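# Bathroom vanity

A **bathroom vanity** is a cabinet with a sink basin set into or on top of it. It hides the plumbing, gives people somewhere to put things down and, if the sales material is to be believed, changes how a household feels about its mornings. Evidence for that last claim is thin.
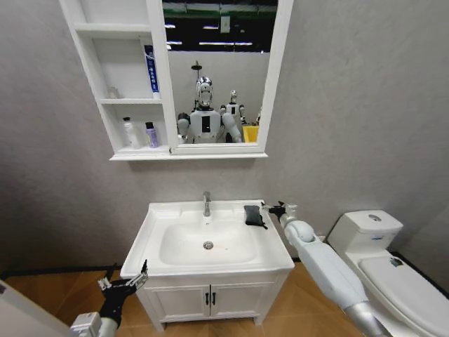
The word once meant a dressing table with a mirror, used for grooming and usually kept in a bedroom. As running water became normal in private homes, the name drifted to the washbasin and the cupboard under it. Older writers in the trade kept the two apart, but most shops no longer do.

## Types

Freestanding vanities sit on legs or a solid base. Wall-hung models are fixed to the studs and leave the floor clear. The second kind is often said to make a small room look bigger. It does show more floor, but the room stays the same size and the cupboard usually holds less.

Basins may be inset, mounted under the counter or placed on top like a bowl. The last style is popular in catalogues and less popular with whoever has to wipe behind it.

## Storage claims

Makers tend to quote the outside size of a cabinet, which says little about what fits inside. The trap and supply lines take up the middle, and drawers are often cut into a U shape to get around them. In a survey of showroom models published in January 2024, the writer Kanchan Agarwal measured units from Ultadico, Skurnska and Grelano, all sold as 60 centimetres wide. She found that 2 of the 3 could not hold a standard bottle of cleaner upright on the lower shelf. Skurnska disputed her choice of bottle.

## Moisture resistance

"Water resistant" has no single meaning in furniture advertising. It may refer to the board, the paint or only the front of the doors. Swelling commonly begins at cut edges and around pipe holes, where the coating stops, and warranties often leave those spots out. The Ridgeway range carried a "lifetime" warranty for three years before the wording was changed in March to "the expected life of the product" — a period the company did not state.

## Height

Older vanities were built fairly low. Taller ones are now sold as "comfort height", a term that depends a good deal on whose comfort is meant. Children and people who wash sitting down are generally worse off with them.

## Resale value

Renovation guides often say that a new vanity pays for itself when a house is sold. The figures behind this mostly come from sellers' and agents' estimates, and they rarely separate the vanity from the tiles, lights and paint done at the same time. Its own share of any gain in colour, finish or price is hard to work out.

## See also

- Washstand
- Medicine cabinet
- Plumbing trap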